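Capítulo 9
As fibras e o que fazemos com elas

Confesso que comecei a gostar de fibras têxteis por causa de um desastre. Aos vinte e poucos anos meti uma camisola de lã num programa de algodão a 60 graus e tirei da máquina uma peça que serviria, com boa vontade, a um gato. Guardei-a! Ainda hoje a levo para a primeira aula e passo-a de mão em mão, antes de dizer uma palavra sobre queratina.

Neste capítulo vamos olhar para a roupa como quem olha para um material – e vai ver que o seu armário dá para um semestre inteiro. Começamos pelas fibras naturais (algodão, linho, lã, seda), passamos às sintéticas e só na secção 9.2 entramos nos acabamentos, que são a minha parte preferida.
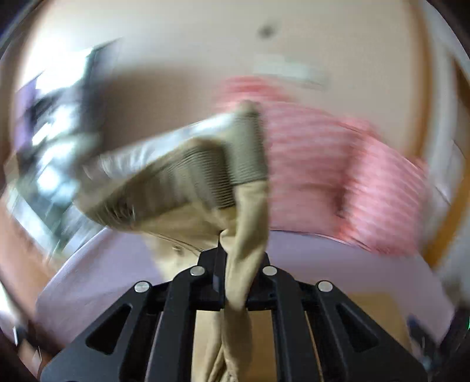
Figura 9.1 Uma peça de roupa bege-caqui, com um pano às riscas cor-de-rosa à direita.

Antes de avançar, faça-me um favor: vá buscar uma peça sua e leia a etiqueta da composição. Se disser só algodão, estamos a falar de celulose, que absorve bem a água e amarrota com facilidade. Se aparecer poliéster, a conversa muda bastante, e voltamos a ela na página 42.

Traga também um conta-fios, se tiver um. A minha colega Setsuko Koyama, que reviu este capítulo, insiste que se aprende mais com 30 minutos de lupa na mão do que com qualquer tabela minha – e eu gosto muito das minhas tabelas.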